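I spent most of June arguing with a planner over whether a basket is a place or a thing. Rurnach, our task planner, had decided it was a place. Places don't move. So every time one arm lifted the basket, the other kept aiming for where it used to be, with great confidence.

The fix was to hang the basket's frame off the gripper once the grasp closes, and let the second arm chase that at 80 Hz. It took 4 lines in the scene graph and over 75 in the code that copes with the grasp slipping. I'm not proud of the ratio.

Perception had its own ideas. The Flurkura segmenter likes a vegetable when it's lying still, and on a moving one it mostly shrugs. I now drop any mask whose outline smears past a threshold and trust the joint encoders until things calm down - cheating, but documented cheating.

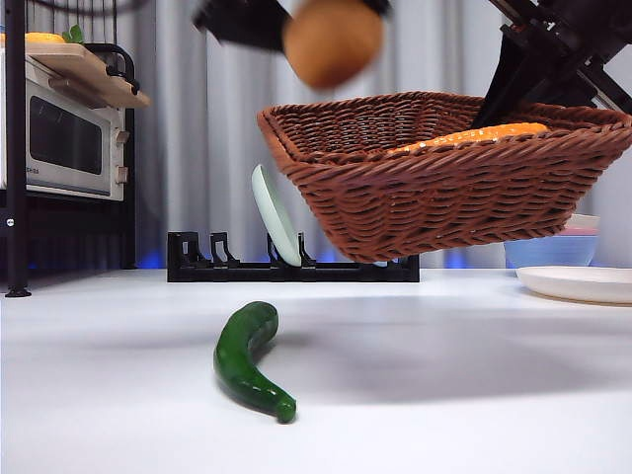

Tang wrote back that I should stop chasing the basket altogether and plan both arms as one chain, which would make the slip code unnecessary and the solver slower by 23 ms. I've opened a branch. It doesn't compile yet.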